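When the plate stacker keeps dropping things

We had a bad spell in October when the arms let go of a plate every 12 lifts or so, always on the way up to the shelf. My first thought was the motors, and I lost a good afternoon to them. Save yourself the trouble and start with the finger pads. 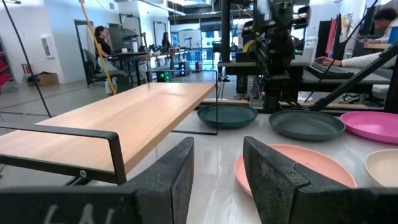 Grease is the usual culprit. A film you can't even feel will let a glazed rim slide, so wipe both pads with a damp cloth and plain dish soap, then go over them again with clean water. Do the plates too, while you're at it. When you test, spread them out flat the way we do, with the low wooden riser off to one side, and begin with whichever plate sits nearest the riser - the teal one, for us - so a slip only has a short way to fall.

If it still slips, look at the grip setting. Ours had crept down to 200 after an update, and Hugo Hamel over at Tutbridge set it back to 500 for me over the phone (bless him, it was suppertime).
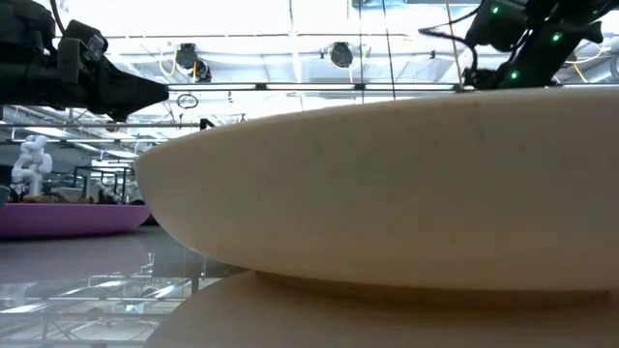 Go gently with anything deep, though. A setting that suits a flat plate can chip a bowl, and I have the chipped Hayat to prove it! Lower the number, try one lift, and keep your own fingers well away until both arms have stopped. Know where your stop button is before you start - mine was behind the toaster.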